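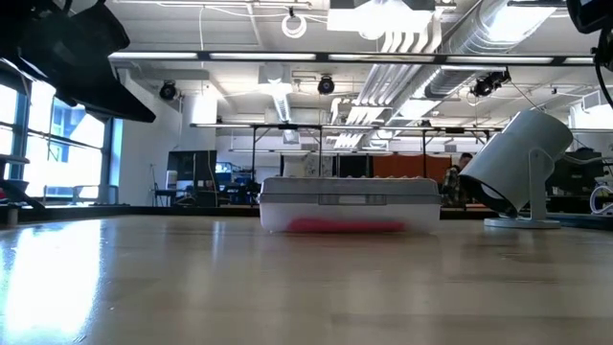
Table one at the Skilter open day, lid on the box.

Skilter open day — went, had a blast, long post

marlinspike_jo
Joined: January
Posts: 139

So I finally made it to the Skilter open day after missing the last one, and I've been grinning ever since. I know a few people here were on the fence about driving out for the next one, so I'm writing down as much as I remember while it's fresh.

Short version: go. Bring comfortable shoes and don't eat lunch first, the sandwiches were good.

Longer version. They let us in through the loading side and then you walk straight into the big lab room, which has windows all down one side and benches at the back. I expected ropes and a guy with a microphone. There were no ropes. You could get close enough to the tables to see the grain in the wood, and the people running things would talk to you the whole time (unless the arms were in the middle of something fiddly, and then they'd hold up a finger and you waited).

The theme was ordinary stuff. Boxes with lids, pencils, things out of a desk drawer. I heard one man behind me complain that he'd come to see robots do something impressive, and I wanted to turn around and ask him if he'd ever tried to write code that gets a lid off a plastic box! I've spent 10 years on packaging lines and lids are the bane of my life. They flex, they stick at one corner, and the clear ones are a nightmare for any camera I've ever worked with.

The person doing most of the explaining at our table was Jianguo Ren, who has a very dry way of talking and clearly loves the work. He calls the demo setup Roy. I asked if that stood for something and he said no, it was just easier to shout across a room.

What I liked best was that he talked about failures first. Before he'd run anything he listed the ways it could go wrong, starting with the lid and ending with a pencil rolling off on its own, and then he asked us which one we thought would happen. Half the group said the lid. I said the pencil.

More below once I've found my notes.

bendix_and_sons

Great writeup, thanks. Was this the same hall as the Clerano one? I did the Clerano visit and they kept us behind glass the entire time. Couldn't hear a thing.

marlinspike_jo

Different place, and no glass! Clerano I've never been to. OK, notes found, continuing.

Each group got a slot at a table and then you rotated. Ours was the last slot before the coffee break so we ran over, which I'm not sorry about. The stations weren't all doing the same task. At the pencil table the talk was about long thin objects and why they're harder than they look. If you grab a pencil near the end it wants to swing. If you grab it in the middle you'd better be lined up with it, because a few degrees off and it turns in the fingers as they close. Jianguo Ren had us try it ourselves with two rulers as fingers, eyes half shut, and we were terrible at it. A woman in our group flicked hers clean under a chair.
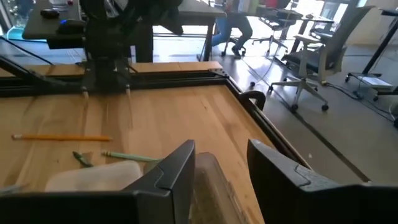
Then we got onto the question I'd been saving up, which was how much the second arm matters. On my lines everything is one arm and a fixture. You build a nest for the part, the part sits in the nest, done. His view was that the second arm is the nest. It can hold the box while the first one works the lid, or steady something at the far side of the table, and you don't have to machine a new fixture every time somebody in purchasing changes the box. I've been turning that over in my head on the drive to work all week.

He also let us look at what the wrist camera sees, which I'd never thought about properly. Most of the near view is your own fingers! Big black fingers, and then the thing you care about squeezed in between. So the moment you most want to see the part is the moment your own hand is in the way. You do the same thing threading a needle, I suppose, but I'd always just assumed that a camera on the wrist was the easy answer.

tolerance_stack

I was at the same event, earlier slot. Glad you enjoyed it, and I don't want to be the grump, but I came away less sold than you did. It's lovely to watch, sure. What's the cycle time? I asked and got a very polite answer with no number in it. If I put a cell on a floor that takes its time thinking over a pencil I'd be laughed out of the building.

Fixtures are boring and cheap and they work at 3 in the morning. I've got Cosberg feeding equipment on one line and all I ever do is wipe it down.

marlinspike_jo

Ha, I wondered if you were there! Fair point on cycle time, I didn't get a number either. But you're comparing it to a line that runs one part forever. I've got 7 changeovers on a bad day and the fixtures for those fill a cage the size of my kitchen. I'd trade speed for that cage in a heartbeat.

tolerance_stack

You'd trade it until the first month's output report. Ask me how I know.

quietgasket

Can I ask a beginner question? I teach shop at a high school and I'd love to take a group. Is it the kind of thing a 15-year-old would enjoy or is it all people talking about control loops? And is it loud?

marlinspike_jo

They'd love it. It isn't loud at all, you can talk in a normal voice. There was a bit of control talk at our table but only because two of us kept asking. The ruler game alone would keep a class busy! I'd call ahead, though. Groups were kept to 10 and I don't know how they'd manage a whole class. Probably split you up.

Wear layers too. Those windows let in a lot of sun, and standing next to them I was too warm with my jacket on.

bendix_and_sons

To tolerance_stack: I'm with you on fixtures for volume, but I think you're being a little hard on it. An open day isn't a sales pitch. They put out pencils and boxes so that regular people have a feel for how hard it is. Everybody knows how to pick up a pencil. If they'd put out some bracket off a gearbox, half the room would've had no idea whether it was difficult or not.

Question for either of you: did anyone talk about the clear plastic problem? I have a customer who ships everything in frosted tubs and our vision setup sees right through the walls on one tub and sees nothing but glare on the next one.

tolerance_stack

Yes, and I'll give them credit there, that was the best part of my slot. He moved the box a little toward the windows and had us say where the edge was, just by looking. We argued about it. Five people, three answers. Then he said "now you know what my afternoon is like." That got a laugh out of me, I admit.

His advice was to stop trying to see the wall of the tub and look for the lid, because the white rim gives you something solid to find. Then work out the rest from there. Sensible. I might try it.

marlinspike_jo

Oh, I missed that bit, we spent our box time on the lid itself. Writing that down. The glare off that tabletop was something, too. It's a glossy wood top and the daylight lays a big bright stripe across it. I asked why they didn't pull a blind and he said people's kitchens don't come with blinds pulled. I liked that answer, although I can hear tolerance_stack typing already.

tolerance_stack

My factory has no windows. Problem solved, no charge.

quietgasket

Thank you both, this is very helpful. I'm going to call them. One more thing, did they let visitors drive it? My kids will ask me before we're out of the parking lot.

marlinspike_jo

Not in our slot, no. I asked (of course I asked). He said they'd thought about it and might try it at the next one with a simple task. If they do, I'm first in line and your students can wait behind me — sorry.

oldreeder

Long time reader, don't post much. I retired from machine building and my daughter took me to this as a treat. I'd like to put in a word on the argument above, because I've been on both ends of it.

When I started, the older men said that a programmable controller would never replace a good cam and a row of relays. They were right about plenty. The cams were faster for years. What the controllers had was that you could change your mind after lunch. I stood at that table with the box on it and had the same feeling. I wouldn't buy it for a line tomorrow. I'd want to know an awful lot more about it on a bad day, with dust on everything and somebody leaning on the bench. But I wouldn't bet against it either.

Also the coffee was weak.

bendix_and_sons

Good post, oldreeder. You should do more of them.

tolerance_stack

Agreed, and I'll concede "change your mind after lunch." I still want the cycle time. I've emailed to ask and will post it here if they answer.

marlinspike_jo

Please do! And if you get a date for the next one, put it in this thread and I'll edit the first post. I can take 3 people in the car from my end, and I leave at 5 in the morning, so speak up early.

quietgasket

Just got off the phone with them. They'll take us in two groups, and they asked whether the students could bring a few things from home for the arms to try. I said yes before she'd finished the sentence. Suggestions welcome. So far I have a clothespin, a sock, and a deck of cards.

oldreeder

Wet bar of soap.

tolerance_stack

Seconded. And time it.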